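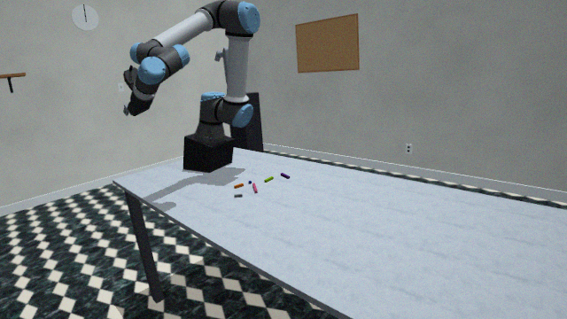 *Simulated arm and pedestal used in the Gradier trials, gripper raised.*

The **Gradier offset fault** was a calibration error in a robot control program tested in simulation at Polishchuk. The tool length was stored 2 mm too short, so the gripper went lower than commanded when reaching for small parts. It was found in September, after 244 runs had been logged as normal. The collision check covered the arm links but left out the fingertips.

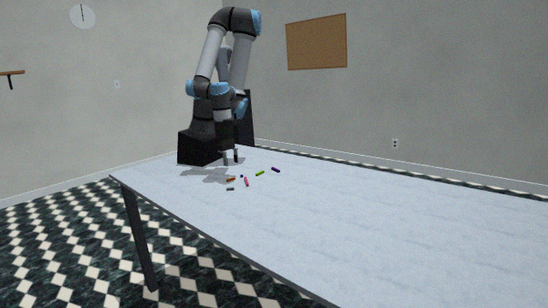 Melaniia Nazarenko later wrote that the stored value should have been checked before the first run. A fingertip check was added in the next release.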